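From: Riet Hendriks
To: cell-practice list
Date: 12/12/23
Subject: Re: [cell-practice] Draft 4, section 6 (shared floor, two-arm tables)

Stijn Verhoeven wrote:

> Draft 4 is up. Main change is 6.2: every two-arm table now gets a
> taped boundary and a signed start sheet. Midgate ran it from April
> and logged 2,543 starts with no contact events. I think that settles
> whether the sheet works. Unless there are objections I'd like to
> freeze section 6 and move on to grippers.

Objection, sorry.

2,543 starts with no contact events tells me Midgate had no contact events. What was the number before the sheet? If it was also zero, and I suspect it was, we are about to make everybody sign a piece of paper on the strength of nothing. Jeanine asked for the earlier log two drafts ago and I haven't seen it posted.

My bigger trouble is with the tape. 6.2 reads as if a table stands by itself in a cage with a gate. At Brenirgate the benches share one open room, and people are working on their own stuff at the next bench while a table is set up. 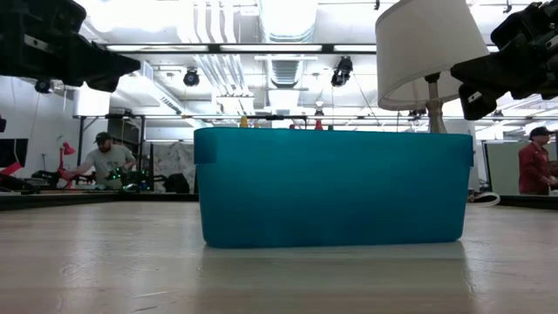
So where does the boundary go? The draft says 300 mm past the reach of the longer arm. Fine on paper. Put that down on our floor and the tape runs through the spot where somebody stands to do a different job, and by the second week they will be stepping over it without looking. I would rather have no line than a line people have learned to ignore.

6.4 (objects on the table) is also thin. "Items shall be suitable for the task" could mean anything. Say whether things that aren't part of the task may stay within reach, and say who clears them. Liesbeth's wording from the Prosska notes was better: the operator names every object on the table before enabling, and whatever isn't named comes off. It takes a minute and you don't need a form.

And please, can someone tell me where the 240 mm/s in 6.5 comes from? Draft 3 had 210. No change note. Jelle thinks it was copied over from the Liang checklist, which was written for a single arm. If so it should go back until someone has measured a stop with both arms moving.

I'm not against a section 6. I am against freezing this one. Post the log and the source for the speed figure, and I'll send replacement text for 6.2 and 6.4.

Riet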